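Comparing two hand-held grippers on baby clothes: project report

16 May 2021

My project had one question in it: if you want to teach a robot to fold small soft things, which pair of hand-held grippers should you collect the folding with? I had two to choose from, the Osine and the Drikach, and a budget that ran out in February, so whatever I found had to come from what was already in the lab.

I picked baby clothes because they're horrible. A towel is all straight edges and you can grab it anywhere, but a onesie has curved leg openings with trim round them, and if you pinch the trim badly the whole thing rolls up on itself. Every trial started the same way, garment flat on the table, one gripper in each hand. You fold it, you put it in the basket, you start again. 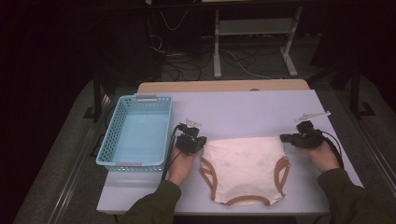

Could you say why you start from flat, since hardly any washing arrives flat? That was the first comment on my draft and it's a fair one. I started from flat so both grippers got the same job. Crumpled starts were in the plan (I even had a name for them, the Suwannarat set, after the building we were going to use) but I only managed a few and I've left them out of the results.

I logged 351 folds in the end, split between the two pairs. My target was 2000, which makes me laugh now! Your wrists go long before your patience does, and I'd badly underestimated how much the cables pull when you turn your hand over.

The Osine was nicer to hold. It felt lighter at the front and I stopped thinking about it after a while. Where it let me down was thin edges: it would close on the trim, I'd lift, and half of the fabric would slide out sideways. The Drikach felt clumsy for the first hour or so and then I got really fond of it, mostly for the way it hung on to a narrow strip once it had one.

The wrist view was the other thing I wanted to compare. From a camera on the gripper you get the fingers and the bit of cloth between them up close, and you can tell whether you've pinched one layer or picked up a neighbour as well. I marked all the grasps in Vidis from that view and only went to the head camera when I'd lost track of which way round the garment was. 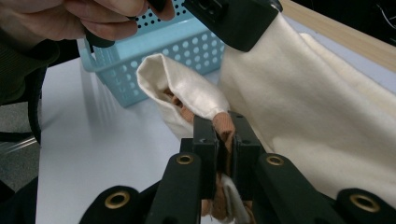
One reader of the draft said the marking worried them more than the folding, as I'd done all of it myself and I knew which gripper I liked. I can't argue with that. I went back and marked a batch a second time with the names hidden, and I changed my mind on 2 of them, both Osine grasps I'd been too hard on. It didn't move the result, but I'd want a second person on it next time.

So my pick is the Drikach for anything with trim or a cuff, and the Osine if you're folding bigger flat things and want to keep going all afternoon. Next I'd like to try softer pads on the Osine, lighter cables on both, and the crumpled starts done properly.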